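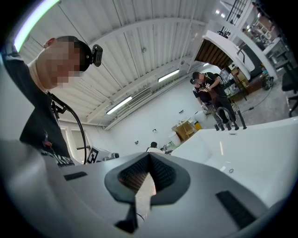 Floor notes, Deton packing and repair

Quick one this month, everybody is behind, me included. Three things on the hand tools and then the shift stuff.

First. The grippers stay through December at least. Management signed off on the second stage with Brostetti, so the people doing demonstrations will keep doing demonstrations, and the arms that are supposed to learn from them come in after that. Four arms, on the packing side only. Repair bench is not in this round. Wundedska asked for the same setup at their site and will get it after us, not before, whatever you heard at lunch.

What changes for you. If you're on demos you are off the packing count for that block. Completely off. A few of you were still getting the weekly message about being under target and that was a mistake in the sheet, fixed now, tell your lead if you get another one. Demo hours pay at the bench rate and not the trainee rate. We had to ask for that one more than once.

Head cameras and cables: 17 complaints in the box, nearly all the same. Straps too tight, cable pulling at the collar when you lean in over the table. New straps are ordered. The cable we can't do much about yet. Clip it to your shirt and leave some slack, and take the thing off on breaks. You are allowed to take it off on breaks! Same goes for any time you're talking to your lead about something private. Off, on the table, done.

Wrists. Squeezing a gripper all morning is not the same as packing all morning, different muscles, and people were going home sore. So the longest block is now one hour, then swap to something else. Swap means a different job and not the same job at the next table over.

Second. The count we agreed on, 799 good demos for each new item before it goes to the arms. A good demo is one where you did it the normal way, at normal speed. Dropped it, picked it up again? Fine, keep going, mark it and they sort it out later. Please don't slow down and do it pretty. The Brostetti folks said the slow ones are the hardest to use, and the ones from our most experienced packers were the best they got, which most of us could of told them.

That brings up the question at the last meeting, what happens to the packing jobs once the arms are running. The answer we got in writing: no cuts on the packing side during this contract, and anybody moved off a line gets first pick of the repair bench or the arm minding jobs, with training on paid time. What we did not get is anything about after the contract. We asked. We are asking again. The letter is pinned up by the time clock, read it yourself and don't go by my summary.

Third and last, housekeeping. Chargers go back on the shelf at end of shift. Cables off the floor please, people are walking thru with boxes. The Priedītis delivery now comes in at 3 in the afternoon, so keep the aisle clear from then on.

Sign-up for arm minding training is open, sheet is in the break room. Two spots went already.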